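Koivisto : le jeu de chevilles Tolen entre au prêt de la ludothèque

La ludothèque de Koivisto propose depuis le mois d'août un nouveau matériel à emprunter, le Tolen, un ensemble de chevilles, de cylindres et de plateaux conçu par l'atelier Hanberg. Deux exemplaires sont disponibles. Le prêt est gratuit pour les abonnés, avec une caution de 15 euros rendue au retour de la boîte complète.

Le principe est simple. On prend une cheville, on la pose à l'endroit voulu, on passe à la suivante. Les consignes fournies par l'atelier vont du tri par taille à la reproduction d'un modèle, avec des variantes pour jouer à deux, chacun de son côté de la planche. Il n'y a ni dé ni compteur de points. Une notice agrafée, un peu courte pour les variantes les plus difficiles, accompagne l'ensemble ; une version en gros caractères est à demander à l'accueil.

Hanberg fabriquait jusqu'ici surtout des puzzles d'encastrement pour les écoles. L'atelier a commencé à travailler sur le Tolen après plusieurs demandes venues de familles qui cherchaient un jeu de manipulation utilisable par des enfants et par des adultes, sans dessins d'animaux ni couleurs de maternelle. La gamme s'en tient donc à peu de teintes : des pièces bleues, des supports blancs. Posées sur une table sombre, elles se repèrent de loin, ce qui compte pour les personnes malvoyantes.

Les premiers essais ont été menés avec des chevilles plus fines. Elles roulaient sous les meubles et les joueurs les plus âgés peinaient à les saisir. Le diamètre a été revu, puis la hauteur, et les bords ont été adoucis. La planche a aussi changé de dimensions pour tenir sur une table de cuisine ordinaire en laissant de la place pour les avant-bras. Une première version, plus large, obligeait à se lever pour atteindre la rangée du fond.
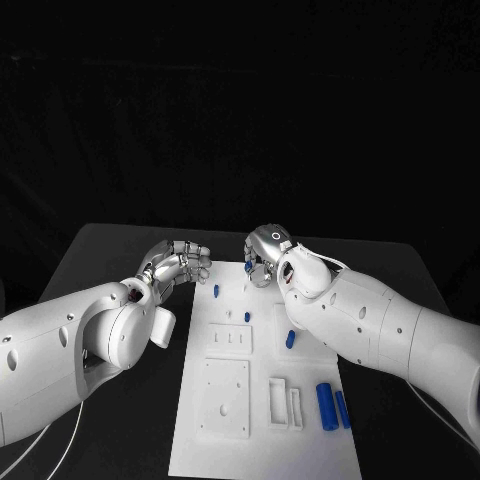
Selon Venla Aaltonen, le plus difficile est de ne pas aller trop vite. Les joueurs qui découvrent le Tolen veulent remplir la planche d'un coup, dit-elle, et c'est là que les pièces tombent ; elle conseille de commencer avec peu de chevilles, de les prendre par le haut et de relâcher les doigts une fois la pièce bien droite. Elle recommande aussi de changer de main à mi-parcours, même si la partie devient plus lente.

La durée d'une partie dépend beaucoup de la consigne choisie. Un tri par taille se termine vite. La reproduction d'un modèle, elle, peut occuper un bon moment, surtout quand le modèle est retiré et qu'il faut placer les pièces de mémoire. Les plateaux servent alors de réserve, chacun y range ses pièces avant de commencer. Ils peuvent aussi être glissés d'un côté à l'autre de la planche pour obliger à croiser le bras, une variante proposée dans la notice sous le nom de « grand détour ».

Le matériel ne convient pas aux enfants de moins de trois ans, en raison de la taille des chevilles les plus petites. La ludothèque demande aux emprunteurs de vérifier le contenu à l'aide de la fiche collée dans le couvercle, au départ comme au retour. Une pièce manquante peut être remplacée à l'unité. Elle est facturée 2 euros, prise sur la caution.

Pour le nettoyage, un chiffon humide et un peu de savon suffisent. Les produits abrasifs sont à éviter, ils ternissent les surfaces blanches. La planche ne passe pas au lave-vaisselle.

Hanberg a prévu une première série de 100 ensembles. Une partie est réservée aux collectivités, le reste sera vendu à la boutique Ziter, rue du Port, où le jeu peut être essayé au fond du magasin aux heures d'ouverture. Le prix public n'a pas encore été communiqué. L'atelier étudie par ailleurs un jeu de chevilles texturées, compatible avec la même planche, mais ne donne pas de calendrier.

À la ludothèque, une table de démonstration est installée près des fenêtres l'après-midi, à partir de 14 heures. On peut s'y asseoir sans inscription. Les réservations pour le prêt se font à l'accueil ou par téléphone ; la durée d'emprunt est la même que pour les autres jeux, prolongeable une fois si personne n'est en attente.

Commentaires (5)

Raimo Mäkelä
Emprunté pour ma mère, qui n'a plus beaucoup de force dans la main droite. Elle a râlé le premier soir et elle l'a ressorti toute seule le lendemain. Par contre la notice en gros caractères n'était pas dans la boîte, il a fallu y retourner.

lisette_k
Est-ce que la planche glisse ? Notre table est vernie et avec les encastrements de la même marque il fallait toujours mettre un torchon dessous.

Raimo Mäkelä
@lisette_k Chez nous un peu, oui. J'ai mis un set de table antidérapant, ça ne bouge plus.

Papi Bricole
Deux exemplaires pour tout le quartier, la liste d'attente va être longue. Pourquoi ne pas en acheter un de plus avec les cautions non réclamées ? Il doit bien y en avoir.

M. T.
Mes petits-enfants s'en servent pour faire des tours avec les cylindres. Ce n'est pas prévu dans les règles mais ils y passent la matinée. Merci pour l'info sur la boutique, je croyais que Ziter ne faisait plus que de la papeterie.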